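4.2 Block erection and weld rework at the Filla yard

The second yard in our study builds small naval auxiliaries from steel blocks that are outfitted before they reach the slip. We followed one hull, referred to here by its project name Trarkier, from the first block on the slip to the closing of the bow. Yard records list 1377 erection joints for this hull, and each was entered in the Minex system with the welder's code, the shift and the result of the first inspection.
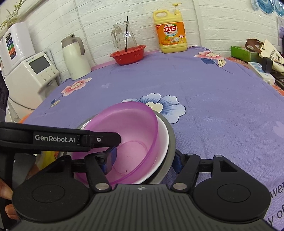
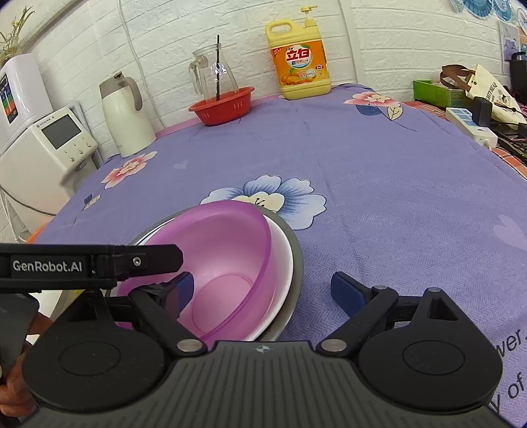

Figure 2. Hand-held gripper at nested bowls on a flowered tablecloth, two views.

According to Hadiza Shehu, the number of joints matters less than where they fall. She told us that a joint in the double bottom can take three times as long to put right as the same joint on an open deck, and that any count which treats them alike will flatter the yard. Grímur Blöndal disagreed in part. In his view the double bottom joints are done early, when there is still slack in the plan, and the late deck joints do more harm to the launch date.

We therefore split the joints by position and by stage. Rework hours were taken from the foremen's sheets, which are filled in by hand at the end of each shift. Sheets for the Friday night shift were often missing and had to be rebuilt from the gate log. In all, 2651 hours of rework were booked against the hull, of which nearly 900 fell in the double bottom. The remainder was spread over the side shell, the bulkheads and the decks, with the heaviest load in June — the month in which the engine room blocks were joined.

Poor fit between blocks was the cause most often given on the sheets. Gaps wider than the welding procedure allows were closed either by trimming the plate or by building up the edge, and the sheets do not always say which. Blocks supplied by Oyewole arrived with extra length left on one edge for trimming at the slip, while those built in the yard's own hall were cut to final size. We kept the two groups apart in the analysis, as the trimming of planned extra length is not rework and should not be booked as such. Where a sheet was unclear on this point, the joint was left out of the comparison by supplier but kept in the totals for the hull.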